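Sorting the Toy Shelf, or Trying To

Gallery by Josefina Olivares

I was told this would take an afternoon. The claim came from a decluttering guide called Podden, which my sister-in-law swears by, and which promises that any family can bring its toys down to what fits in 12 boxes. I have my doubts about any method that arrives with its own colour chart. Still, the shelves in the back room had reached the point where opening a cupboard meant catching something, so in August I gave it a go and kept a record as I went.

Most of what follows is notes. I haven't dressed anything up, and I bought none of the storage tubs the guide recommends. They're sold under the name Trita and a set of four costs more than the toys I'd put in them.

The rules, as far as I could follow them

Podden wants you to sort by "play value", a score from one to 4. A toy that gets used daily is a 4. A toy that makes you feel guilty is a one. Where you put a toy that gets used daily for a fortnight and then sits behind the couch until Christmas, the guide doesn't say. Ivana Ojeda, who did the whole course last winter, tells me you're meant to "ask the toy". I asked Ivana to stop.

I dropped the scores before lunch and went with keep, give away and bin. It's cruder, but I could explain it to a seven-year-old.

Sensory things

This was the category I was most sceptical of. Every shop seems to have a bin of pop-it toys at the counter, each with a tag about calm and focus, and I've yet to see one make anybody in our house calmer. They do get picked up, though, mostly by adults on the phone. I'd planned to give the lot away and was argued down to keeping the ball.

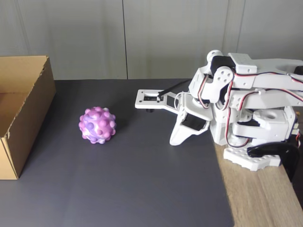

Pop-it style ball, marbled pink and purple with a bit of white, bumps all the way round. The box beside it is plain cardboard with no lid and a ragged top edge, and it does the job of a Trita tub for nothing. Marked keep, under protest.

Puzzles

No pictures of these, as they'd only show you lids. The big one is a harbour at dusk and claims 1114 pieces, an odd enough number that I suspect the maker of hoping we'd never check. We never have. Réjean Gagnon from up the street offered to do it over a weekend and report back. That was two winters ago and the harbour came home with an apology and a rubber band.

The guide says a puzzle with a missing piece scores a one automatically. I think that's daft. Half the puzzles at any cottage are missing a piece and people go on doing them. Keep.

Soft toys

Podden suggests taking a photo of each one before it leaves, so the memory stays. I tried this with a rabbit and was told, loudly, that the photo was not the rabbit. Fair point. The rabbit stays and so do most of its neighbours. The guide's author, going by the back cover, has a cat.

Where it stands now

Two bags went to the charity shop on Sunday. The back room is better, I'll grant that. I can reach the window. Whether the method did it or whether any excuse to spend a day on the floor would have worked the same, I couldn't tell you, and I'm not paying for the second course to find out.

Gervasio Lagos has asked for the leftover building blocks if they're still going. They are, and he'll need to bring his own bag.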